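FOR IMMEDIATE RELEASE

Homham Opens Second Workshop Hall for Furniture and Household Repair

Thursday, May 23, 2024 - Homham, the household repair and resale company, has opened a second workshop hall next to its existing building on the Després site. The new hall adds 3000 square feet of indoor work space and will be used for sorting, small repairs and packing.

The company took over the building in December. It had served as a parts store and needed new wiring, a new floor drain and a wider loading door before work could move in. The roof was inspected and kept. The lighting was replaced, at the request of the repair staff, who do a lot of close work on hinges, drawer runners and lamp fittings.

"We had outgrown the first hall a long time ago," said Réjean Vachon, general manager of Homham. "People were sanding chairs in one corner and wrapping glassware in the next one. Dust got into everything. Now the packing benches have their own building and the sanding stays where it is."

Homham collects used furniture and kitchen goods from homes and offices, repairs what can be repaired and sells it through its own store and through the Votari resale network. Last year the company handled 2000 collections. Items that cannot be sold are taken apart, and the wood, metal and fabric are sorted for recycling.

Eighteen people will work in the new hall on two shifts. Most are moving over from the first building, and hiring for the remaining positions is under way. Applicants do not need repair experience. Training takes place on site and is paid.

The hall will also take over the Wultetti line of flat-pack shelving, which Homham checks and repacks under a service agreement signed this spring. Returned shelving arrives with parts missing more often than not - usually shelf pins or a cam lock - and each box is opened, completed and resealed before it goes back out.

Collections will continue on the current schedule during the move. Customers with a booking do not need to do anything. Drop-offs should still be brought to the first hall, at the door marked 191, until new signs are in place. Large items such as wardrobes and dining tables should be booked ahead so that staff are on hand to unload them.

The public can visit the new hall on request. Groups from schools and housing associations are welcome and should contact the front office at least two weeks in advance. Closed shoes are required on the work floor.

Requests for visits, collections and interviews can be made at the Homham front office during store hours. 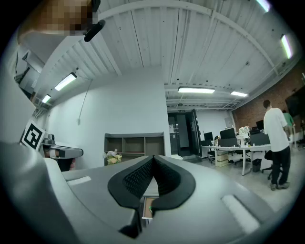
Media contact: Réjean Vachon, general manager, Homham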